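Before-You-Bake Checklist: Loaf Pans, Bundts and Shaped Pans

I run through this list every time a shaped pan comes out of the cupboard, and I love doing it! Ten minutes of looking saves a whole batch of batter. Comments are from my own check on Sunday, May 10, 2026.

1. Coating free of flakes or deep scratches
OK on the Rido loaf pan. The Wargate bundt has a scratch near the tube, so it's off the list for anything acidic -- lemon cake goes in the Rido from now on.

2. Rim flat, no sharp edges
OK. Run a finger along it slowly, with a towel in the other hand.

3. No rust in seams or corners
One orange spot on the old star pan. I scrubbed it and it came back, so out it goes. It had a good run, every December!

4. Silicone molds: no tears, no sticky feel
The Gitix mold is in great shape. Check the label for the top oven temperature before it goes in, and put a metal sheet under it -- a floppy mold full of hot batter is a real burn risk.

5. Springform latch closes and stays closed
Needs attention. The Honorato latch pops if you lift by the ring. Lift from the base, two hands.

6. Oven mitts dry, no thin spots
Left mitt FAILED. You could see daylight through the thumb. New pair bought, and they're wonderful, nice and long over the wrist.

7. Oven rack level and pushed all the way in
OK. Do this cold.

8. Oven thermometer reading matches the dial
Off by 11 degrees on the low side. I'm just setting the dial higher for now and checking again next month.

9. Cooling spot cleared before the oven door opens
OK, and please don't skip this one! Have the rack out and the dish towels moved well away from the burners.

10. Pan filled no more than two-thirds
Not checked, nothing baked yet. Pound cake is up first, with brown butter and a lot of vanilla. 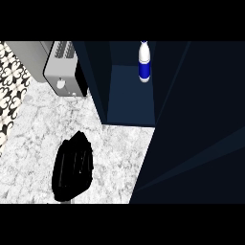
I'll fill in number 10 once the cake is out, and the new latch for the springform gets its own line when it arrives.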